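グリッパーを両手に持って片付けを教えた夏

手でやれば一瞬で終わる片付けを、わざわざ道具越しに何百回もやる。八月はだいたいそれで終わった。
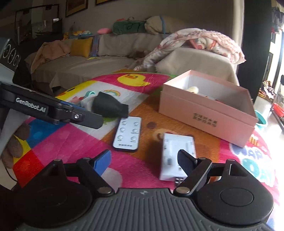
きっかけ

ロボットに動きを教える方法には、ざっくり分けて二つある。離れたところから本体を操縦するやり方と、ロボットの手だけを人間が握って自分で作業してみせるやり方だ。前者は春にやった。Ustarという小さな遠隔操作キットを使って、卓上アームにタオルを畳ませようとした話は以前ここに書いた。読んでくれた人はご存じのとおり、タオルは最後まで畳まれず、私の肩だけがきれいに折り畳まれた。

今回は後者である。ハンドヘルドのグリッパーを左右に一つずつ持ち、テーブルの上のものをつまんで、動かして、置く。その一部始終が記録され、あとで学習に回される。アームの本体は要らない。部屋にあるのは人間と、人間の手の先についた不自由な指だけだ。

募集していたのはZadgateというデータ集めのプロジェクトで、条件は「生活感のある環境で作業できること」だった。生活感ならある。売るほどある。応募欄に部屋の様子を書くところがあり、正直に書いたら、その晩のうちに採用の返事が来た。喜ぶべきかどうか、いまだに判断がつかない。

課題は「箱に戻す」

割り当てられた課題は、テーブルの上に散らばった小物を箱に収める、というものだった。両手を使うこと。一つずつ運ぶこと。つかみ損ねたら、つかみ直すところまで含めて続けること。目標は期間中に2000回。

2000という数字を見たとき、最初に思ったのは「一日どのくらいだろう」で、次に思ったのは「計算しないでおこう」だった。こういうときの勘は当たる。

会場は居間の丸テーブルにした。かかっているのは、やたらに派手な柄のテーブルクロスである。黄色いアヒルがいて、虹がいて、色の区画がぶつかり合っている。最初は無地の布に替えようかと思った。背景は静かなほうがロボットにもやさしいだろう、という素人の親心だ。ところが手引きを読むと、布も家具も普段のままにしておくように、と書いてある。世の中のテーブルが全部白い会議机なら苦労はない、ということらしい。アヒルは続投になった。

箱は、家にあった大きめのピンクの箱を使った。口が広いので楽だろうと思って選んだのだが、縁に高さがあるぶん、毎回いったん持ち上げてから中へ下ろすことになる。人間の手なら気にもならない数センチに、グリッパーを持つと急に標高を感じる。

指が二本になるということ

グリッパーを握って最初の一時間は、自分がとても不器用な鳥になったような気分だった。くちばしが二つある鳥だ。

開いて、近づけて、閉じる。それだけのことなのに、距離が合わない。こちらの目はいつもの手の長さで世界を測っているのに、実際の指先はもっと先にある。だから最初のうちは、つかむつもりで押してしまう。押された小物はテーブルの端へ逃げていく。追いかける。また押す。カーリングの練習をしている人のデータが順調に溜まっていった。

慣れてくると、今度は手首の使い方がわからなくなる。人間は物をつかむとき、無意識に指をずらしたり、手のひらに転がしたり、小指で支えたりしている。二本指にはそれがない。向きを変えたければ手首ごと、場合によっては肘ごと回すしかない。平たい箱を横から挟むのか上から挟むのか、つかむ前に決めておかないと、途中で腕がねじれて踊りのような姿勢になる。

84回目まで、私はこれを根性でなんとかしていた。回数を覚えているのは、その回で白いリモコンらしき形のやつを床に落とし、休憩にして、記録表のそこに線を引いたからだ。線の横には「平たいものは端から」とだけ書いてある。我ながら名言めいているが、要するに真ん中をつまもうとすると滑るというだけの話である。

難物たち

物にはそれぞれ性格がある。人間の手でやっているあいだは気づかなかった。

・白い四角い箱
優等生。角があり、面があり、挟めば挟まる。疲れてくると、ついこればかり先に取ってしまう。手引きには「取る順番を固定しないこと」とあり、見透かされている。

・白いリモコン型のもの
薄い。寝ている。起きる気がない。片方の指で端を浮かせ、もう片方で迎えに行く。左右の手の連携が必要で、うまくいくと少し偉くなった気がする。

・黒い、やわらかく折れたもの
つまむたびに形が変わる。持ち上げると垂れ、置くと違う姿になる。春のタオルの親戚である。これを上手に扱えた回と扱えなかった回の違いが、私にはまったく説明できない。説明できないものを見せて覚えさせるのが今回の趣旨なので、ある意味いちばん本筋に近いのかもしれない。

・奥にある小さいものたち
手前のものを越えて取りに行くと、腕が別のものに当たる。先に手前を片付ければいいのだが、それだと毎回同じ順番になる。前述のとおり、見透かされている。

失敗を上手にやる

いちばん困ったのは、失敗の扱いだった。

こちらは人に見られる(機械に見られる、が正しい)と思うと、どうしても上手にやりたくなる。つかみ損ねると、舌打ちして最初からやり直したくなる。だが手引きは、つかみ損ねてからの立て直しも残せと言う。落ちそうになったものを持ち直す動きこそ欲しい、と。

なるほどと思って、翌日から立て直しを意識したところ、今度はわざとらしくなった。滑らせる前から、もう拾う準備をしている。芝居が下手な人のつまずき方だ。プロジェクト側のチェックで返ってきたコメントは一行、「迷いのない失敗が多いです」。こんなに鋭い劇評をもらったのは初めてだった。

結局、何も考えないのが一番よかった。音楽をかけ、夕食の献立を悩みながらやる。すると自然に滑り、自然に慌て、自然に拾う。私の自然な不器用さには需要があるのである。

速さの話

もう一つ注意されたのが速さだ。

慣れるほど手が速くなる。人間なら上達だが、見本としてはあまりよろしくないらしい。速すぎる動きは映像がぶれるし、実機のアームが同じ速さでついてこられるとも限らない。「湯呑みを運ぶくらいの速さで」という助言があり、これはわかりやすかった。

ところが、ゆっくりやると今度は止まる。つかむ直前で、つい一拍置いて狙いを定めてしまうのだ。この一拍が全部の回に入ると、学習したほうも律儀に一拍置く。Baptisteという、プロジェクトが配っている確認用のソフトで自分の動きを再生してみたら、つかむ前に毎回お辞儀をするような間があった。礼儀正しいのは結構だが、ロボットにまで伝えるつもりはなかった。

それからは、近づきながら閉じ始めることを心がけた。完全には直っていない。いまでも薄いものの前では少しお辞儀をする。

遠隔操作とどちらがいいか

春と夏で両方やったので、比べて書いておく。あくまで個人の居間における感想である。

遠隔操作は、アームができる動きしか教えられないところがいい。関節の限界に当たればその場で止まるので、あとになって「この動き、本体では無理でした」ということが起こらない。そのかわり、まどろっこしい。自分の手を動かしてから向こうの手が動くまでのわずかな間に、人間の忍耐が吸い取られていく。手応えもない。軽く挟んだつもりが、つぶしていたりする。

手持ちのグリッパーは、速いし、手応えがある。物の重さも滑りもじかに伝わってくる。準備もほとんどいらず、テーブルさえあればできる。ただし自由すぎる。人間の腕は肩から先がやたらに器用で、気を抜くとロボットの腕では通れないような道を通って手を出してしまう。私の場合、奥のものを取るときに上半身ごと乗り出す癖があった。乗り出せないアームにとっては、まるで参考にならない見本である。

疲れる場所も違う。遠隔操作は肩と目。手持ちは前腕と親指の付け根。次は足が疲れる方式があれば、そろそろ均等になるので教えてほしい。

210回ぶんのやり直し

中盤で、提出した210回分が差し戻しになった。理由は左手の記録が途中で抜けていたこと。ケーブルの差し込みが甘かったらしい。

つまりその間、記録の上では、右手だけがせっせと働き、左手は不在だったことになる。左手は左手で真面目にやっていたのだが、証拠がない。勤務時間の打刻を忘れた人の気持ちがよくわかった。

それ以来、始める前に両方を二回ずつ開閉して、画面の数字が動くのを見てから取りかかるようにした。カチカチと鳴らすので、傍から見るとカニの準備体操である。地味だが、これを始めてから抜けは出ていない。これからやる人はぜひ最初の日からカニになってほしい。

並べ直しのほうが長い

意外だったのは、作業の半分が「散らかす」ほうだったことだ。

箱に入れたら一回終わり。次をやるには、また出して並べなければならない。しかも毎回、配置を変える。箱の角度も変える。重ねたり、離したり、端に寄せたりする。人間はでたらめに並べているつもりでもすぐ癖が出るもので、私の場合は放っておくと、白い箱をいつも右手の近くに置く。取りやすいからだ。自分への接待である。

途中から、置き場所をサイコロで決めることにした。テーブルを六つの区画に見立て、出た目のところに置く。ここでアヒルのテーブルクロスが役に立った。色が区画に分かれているので、「三はアヒルのあたり、五は茶色いところ」と決めるだけで済む。無地の布にしていたら線を引くはめになっていた。八月の私を最も助けてくれたのは、このアヒルだったと思う。

部屋のほうは、片付けを教えながら一向に片付かなかった。手引きに「背景も普段どおりに」とある以上、ソファの上の布も、背もたれに載った包みも、動かす理由がない。ひと月、公認で散らかしておける生活はなかなか快適だった。終わったいま、言い訳がなくなって困っている。

動いているところを見た

月の終わりに、集まったデータで学習させたアームの試験映像が送られてきた。試験機はEvaと呼ばれていて、もちろん私のデータだけで動いているわけではない。ほかの家の、ほかの派手なテーブルの記録も混ざっている。

Evaは小物を一つつまみ、箱の縁を越えて、中に下ろした。ちゃんとしていた。二つ目はつかみ損ねて、少し慌てたように寄り直し、端から起こして持ち上げた。平たいものは端から。誰に習ったのかは知らない。

三つ目の前で、Evaは一拍止まった。

お辞儀だった。

送り主に「これは私のせいでしょうか」と書いたら、「皆さんそうおっしゃいます」と返ってきた。やっている人はだいたい同じところで止まるらしい。少し安心し、少しがっかりした。自分だけの癖だと思っていたのに。

やってみたい人へのメモ

最後に、覚えているうちに書き留めておく。

グリッパーは強く握らないこと。初日に力むと翌日ペットボトルが開かなくなる。

椅子は使わず立ってやるほうが楽だった。座ると肘がテーブルに当たり、当たるのを避ける変な動きが全部残る。

照明は朝と夜で分けてやるといい。夕方は影が伸びて、自分でも物の縁を見間違えることがある。見間違いも記録としてはありらしいが、こちらの気が滅入る。

小物は落ちても泣かずに済むものだけにする。

記録表は紙でつける。ソフトの回数表示と合わなくなる日が必ず来るので、そのとき紙のほうを信じたくなる。私の場合は合わない日が二度あって、二度とも紙が間違っていた。それでも紙はおすすめする。線を引くと休憩した気分になれる。

親指の付け根は、作業後に冷やすと翌日が違う。保冷剤をグリッパーでつまんで当てようとしたことがあるが、これは素直に手でやったほうがいい。

最終的な提出数は、やり直しも含めて2712回だった。目標より多いのは熱心だったからというより、差し戻しのぶんと、やめどきを見失った夜が何度かあったせいである。次の募集は食器を扱う課題だそうで、応募するかどうかはまだ決めていない。割れても惜しくない皿が何枚あるか、とりあえず棚を見てからにする。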